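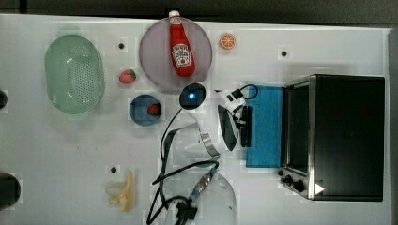 Ketchup and other tomato stains come out of most cotton if you get to them the same day. Scrape off what you can with a dull knife, then run cold water through the back of the cloth.

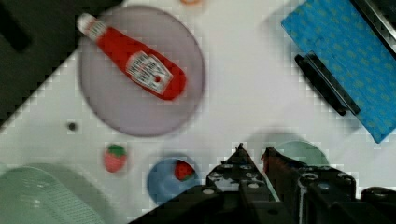
Work a little dish soap into the spot and leave it for 10 minutes. Rinse and repeat if the color is still there. A squeeze bottle laid on its side on a plate, like the red one with the white cap, is less likely to tip onto the tablecloth. Wipe the cap before you close it.

For a stain that has dried, mix two spoons of white vinegar with a cup of cold water and soak the spot overnight. 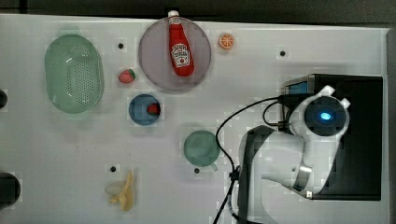

Check the cloth in daylight before it goes in the dryer — heat sets tomato for good. Wool and silk should go to a cleaner.

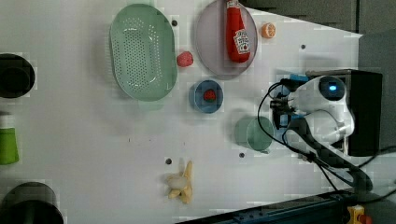 Ketchup on a plate, with a green colander alongside.

Last updated: Monday, November 28, 2022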